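Visit Report: Packaging and Packing Open Day at Flater
July 30, 2023

Members of the supply office were invited to the summer open day at Flater, which packs small goods for mail-order firms. The office was represented by Thandeka Magagula and the undersigned. The program included a tour of the storeroom, a talk on carton sizes and a period in the packing study room, where visitors could look closely at trays and wrapped goods.

The storeroom holds flat cartons from two suppliers, Itov and Morgan. Our host explained that the present system replaced a much larger range last December, and that 63 carton sizes remain in stock. Orders of fewer than 2000 pieces are now filled from these standard sizes only. Ms. Magagula asked whether customers had objected. A few had, mainly over the cost of extra filling paper.

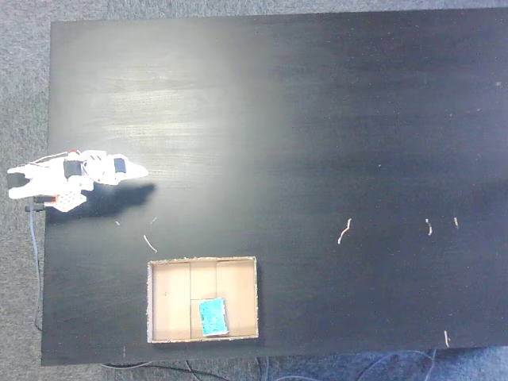 The talk on carton sizes continued in the study room and dealt mostly with depth. Flater favors shallow trays for goods that are checked before closing, and its staff are trained to judge the fit from above. The open cardboard tray on the black table was of this kind, with light tan inner walls and a rim slightly frayed in places. Worn rims were discussed at some length — the firm allows a tray to be used up to five times within the building, but never ships one that has been used before.

Visitors then received a printed sheet on the handling of wrapped items. It recommends that labels face upward and that tape be kept off the printed side. Copies may be requested from our office. 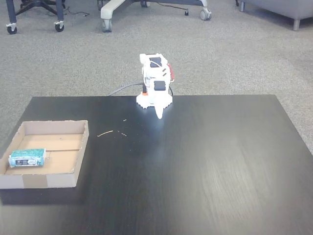 Wrapped goods make up almost 60 percent of the work at Flater, and the firm would like that share to grow. Its newest customer, Dindetti, has asked for open trays through the whole checking stage, with lids added only at dispatch. A green-and-white wrapped package lying in its shallow tray gave visitors a fair idea of the arrangement. Ms. Magagula noted that our own counter staff could check items in the same way without new equipment.

The visit closed with questions and a light lunch. A second open day is planned, and staff who wish to attend should give their names to the supply office.

Shireen Mahlangu
Supply Office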